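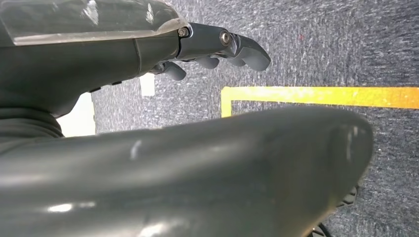

Drawer slide

A drawer slide, also called a drawer runner, is a piece of hardware that supports a drawer and lets it move in and out of a cabinet or desk. Slides are normally sold in pairs, one for each side of the drawer, although some light drawers use a single slide mounted under the center of the drawer bottom. The part fixed to the cabinet is the cabinet member, and the part fixed to the drawer is the drawer member. Slides that open farther than their own closed length have at least one intermediate member between the two.

Types

Wood runners are the oldest form. A strip of hardwood is fastened to the inside of the cabinet, and the bottom edge of the drawer side, or a groove cut into it, rides on the strip. A second strip above the drawer, the kicker, keeps the front from tipping down as the drawer is pulled out. Wear occurs mainly at the front of the runner and at the back of the drawer side. Wax is the usual lubricant.

Roller slides use two formed steel channels per side, each with a small plastic wheel. The wheel on the cabinet member is at the front and the wheel on the drawer member is at the back. Most are three-quarter extension, meaning that about a quarter of the drawer stays inside the cabinet when fully open. The drawer is removed by pulling it to the stop and lifting the front.

Ball-bearing slides use nested steel channels separated by rows of steel balls held in a retainer. They can be made as full-extension or over-travel slides. Most are side-mounted and need a fixed gap between the drawer and the cabinet wall, commonly half an inch per side. A release lever on the drawer member allows the drawer to be taken out.

Undermount slides are fixed below the drawer and are hidden when it is open. They place closer limits on the width of the drawer and the depth of the recess under its bottom panel. The drawer is held by locking clips behind the front, many of which also adjust height and side position.

Load rating

A load rating is the weight a pair of slides can carry under stated test conditions. It includes the drawer as well as its contents. Ratings apply to a given slide length and drawer width, and wide drawers generally reduce the usable rating, as the members are subject to more twisting. Side-mounted slides turned flat carry considerably less than the same slides mounted upright.

Cycle testing is done by opening and closing a loaded drawer at a set rate. Sag at the drawer front and the force needed to start movement are measured at intervals. In a bench comparison by Sandamali Sivakumar and Kasun Jayasinghe, a roller pair from the Stitton range reached the sag limit after 1,781 cycles at twice its rated load. A ball-bearing pair of the same length, the Marinho side-mount, reached it after 2,704.

Closing mechanisms

Self-closing slides have a spring or sloped track that pulls the drawer shut over the last part of its travel. Soft-closing slides add a damper, usually a small fluid-filled cylinder, that slows the drawer before it meets the cabinet. Push-to-open slides hold the drawer against a spring latch and need no handle.

Installation

The two cabinet members must be parallel and level with each other. A drawer built too wide binds along its full travel, while one built too narrow can pull the members out of line and drop balls from the retainer. Thin shims behind the cabinet member correct a narrow drawer. Slotted screw holes are used first for adjustment, and the round holes are filled once the drawer runs freely.

See also

Cabinet making
Dovetail joint
Linear bearing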